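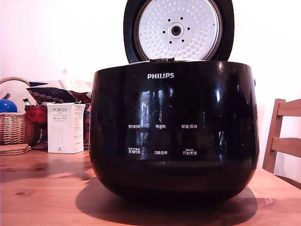

Fig. 1. Rice cooker with the lid fully open. Top row of buttons: preset time, reheat, keep warm/cancel. Bottom row: cooking time, function select, start cooking.

Print this page | E-mail this page
Reading time: 4 minutes

Section 2. The Rice Cooker

Every kitchen in the Klinhom apartments has a rice cooker, and most of the calls to the Klinhom desk are from people standing in front of one. The labels are in Chinese. Fig. 1 gives them in English, in the order they sit on the front. Copy them onto a card if you like, but please don't stick tape on the panel. Earlier tenants have, and the glue outlives the lease.

Before first use

1. Put the cooker on a flat table or counter with open space above it. The lid swings all the way up and will find the underside of your cabinet before you do.
2. Open the lid and look at the round silver plate inside. Wipe the dimples with a soft damp cloth. A scouring pad will leave its own pattern, and you'll be asked about it at checkout.
3. Check the valve in the middle of the plate and the six small holes around it. Starch collects there. A cotton swab gets it out; a fork gets it in deeper.
4. Wash the inner pot, then dry the outside of it completely before it goes back in.

CAUTION: Rice and water go in the inner pot. The inner pot goes in the cooker. Please read that again if it is late and you've just come off a flight.

Cooking plain rice

5. Rinse the rice in a separate bowl until you lose interest, then twice more.
6. Add the rice and water to the pot. Set the pot in the cooker and turn it slightly each way so it sits level.
7. Close the lid until it clicks. No click, no rice.
8. Plug in. Press function select (bottom row, center) until you reach the rice setting.
9. Press start cooking (bottom row, right).
10. Go away. Lifting the lid to see how things are coming along is how things stop coming along.
11. When it's finished, leave the lid shut for ten minutes, then fluff with a plastic or wooden paddle.

NOTE: Keep warm and cancel share one button, top row, right. Pressing it during cooking cancels your dinner. The cooker does not ask whether you're sure.

Rice for later

Choose your function first, then press preset time (top row, left), set the time, and press start cooking. People forget that last press and wake up to cold water with rice in it - a dish with few admirers. Don't preset anything containing meat, fish or milk.

Reheating

Break up the lumps, add a spoonful of water, and press reheat (top row, center). Once is fine. By the second time you are making crackers.

Cleaning

Unplug first and let everything cool. The glossy front shows every fingerprint, so a dry cloth is all it needs, and it will need it again tomorrow. Never put the body under the faucet.

If the cooker won't start, try another outlet, then dial 334 for the desk.

Reader comments (3)

Nuanchan Sangkhawat: Could you put the button names in the welcome packet too? I pressed keep warm for most of December thinking it was start.

Kittipong Phromma: Step 7 fixed mine. I had been holding the lid down with a dictionary.

Vulel: does brown rice use the same setting? mine comes out like gravel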